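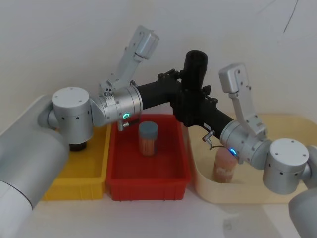 Sorting Small Containers by Bin Color
Project report, Derek Yeoman
Apr 7, 2018

The claim I set out to test comes from the Ackroyd handout, which says that giving every small item a colored bin cuts the time spent looking for it. I doubted this in November and I still mostly doubt it.

My setup was plain: a yellow bin, a red bin and a wider cream one in a row on a table, with jars and other small containers to go in them. I ran 20 trials with color rules and 20 without.

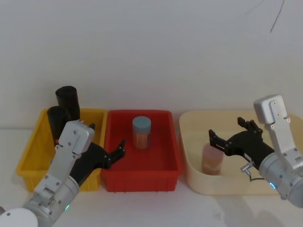
Figure 2. Yellow, red and cream bins. The jar with the pale blue lid is in the red bin.

The color runs were faster, 80 seconds in total against 126. That looks good until you ask why. With so few items, anyone can see the whole lot at a glance, and I did the color runs second, when I already knew the jars.
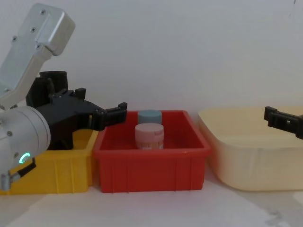
Lid color also got in the way. Twice I went by the lid and forgot the rule for the bin. The handout never mentions lids.

I would not buy bins on the strength of these numbers. A fair test needs more jars, a mixed order of runs and a person who hasn't read the handout.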